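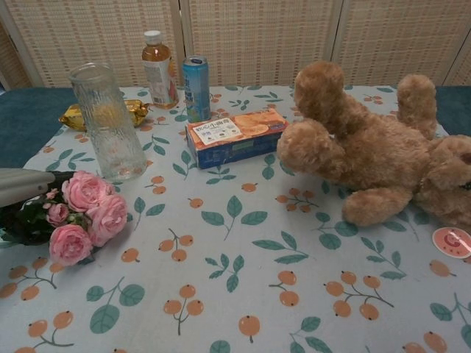

Tablecloth too small for the table, what would you do?
Posted in: Table settings and small parties

brerkcombe_diane
Ok so I'm doing tea and snacks for my niece and a few of her friends and I have run into the world's smallest problem. The berry cloth (orange berries, teal leaves, pale blue background, I love it to bits) doesn't cover the whole table. The dark teal top peeks out at the left and the right. Do I put something under it, or let it be?

Other stuff I have out so far: the tall glass vase with the ripply surface, a bunch of fake pink roses, a bottle of tea, a can of something, a box of cookies, a snack in a gold wrapper, and the teddy bear, who is sprawled on his back like he already ate. The woven screen is staying behind it all. Opinions please, I have until 3 tomorrow.

mikkel_s
Leave it. The teal on the table goes with the leaves on the cloth. If you'd told me you did it on purpose I'd have believed you.

Put the roses in the vase though! Why are they lying down?

brerkcombe_diane
They're lying down because I can't decide, Mikkel. The vase is really tall and I'm afraid they'll sink until only the top one is showing.

jalik
Crumple some clear cellophane and stuff it in the bottom, then stand the stems on that. With a rippled vase you hardly notice it. I did 13 of them for my sister's shower and had exactly one fall over (my cousin's elbow).

Enda Tierney
Going to disagree with everybody. Skip the vase. A tall vase on a snack table full of kids is going over, fake flowers or not, and then you've got glass in the cookies. Lay the roses flat in front of the box, they look nice like that. Vase goes on a shelf.

mikkel_s
She didn't say how old they are, Enda. They could be 17.

brerkcombe_diane
They're nine, so Enda may have a point. Ugh. I really like that vase.

troels_h
Could you put it at the back against the screen? Then it's out of elbow range and you get the height. I'd move the bear to the middle and sit him up too. Lying there with a leg in the air he takes up the whole right side, and you need somewhere for plates.

gollum
do NOT sit the bear up. the bear is the best part of the table

troels_h
I have nothing against the bear. I just want room for a plate.

Enda Tierney
Give the bear his own chair. My mother did that every birthday and we fought over who got to sit next to him.

brerkcombe_diane
Oh, I love that! Bear gets a chair. Sorry Gollum.

gollum
fine. he gets a cookie though

ivar_th
Different question, are you serving out of the packets? I'd open the cookies and put them on a plate. You can stack them so they look like more than they are. The tea could go in a pitcher as well, the bottle makes it look like a lunch break.

jalik
Disagree about the cookies. That orange and navy box is the same kind of orange as the berries. I'd keep it out and just open the end. Pitcher yes.

ivar_th
We'll have to differ. A box is a box.

brerkcombe_diane
I think I'll do a plate AND leave the box behind it, so you're both half happy. Pitcher is a good idea, I have the blue one from my aunt. And I found an old plain sheet that could go under the cloth, but it's kind of a cream color and looks grubby next to the pale blue, so I'm with Mikkel on leaving the edges alone.

mikkel_s
Hurray. What about the vase?

brerkcombe_diane
Still thinking. Probably Troels's spot at the back, with jalik's cellophane if I can find any. Does anyone know if tissue paper works, or does it show through?

jalik
It shows. White isn't terrible. Try it tonight and look at it from where the girls will be sitting.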